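22 Nov 2020 -- towel folding, long table

Purple towel again, same one as in October. Washed at 30, line dried, no softener. Aim for today was the strip fold: lengthwise into a long narrow band with the layers lying flat, ends held level, then set down parallel to the front edge of the table.

Five folds in the first batch. Two came out with the lower layer creeping past the upper one by a finger's width. Pulling the ends outward before lowering fixed most of it. Pinching too close to the corner makes the end flare, so take hold a little further in.
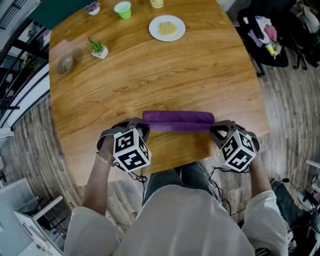 Table was left laid: plate, cups and the purple flowers stay up at the far side, the succulent on the left. Strip fold fits in front of them without moving anything. The full spread does not, and would need the plate and the green cup shifted first. Leave them for now, Léonie wants the layout unchanged until her batch is done.

Clothes on the office chair are next -- pink, white and lavender, not sorted. Huguette suggests folding the thin items over the towel strip as a former. Worth trying, though I expect the edges to slip.

To do:
- repeat strip fold, 3 batches, ends held further in
- measure layer offset with the steel rule, not by eye
- ask Huguette which of the chair items can be creased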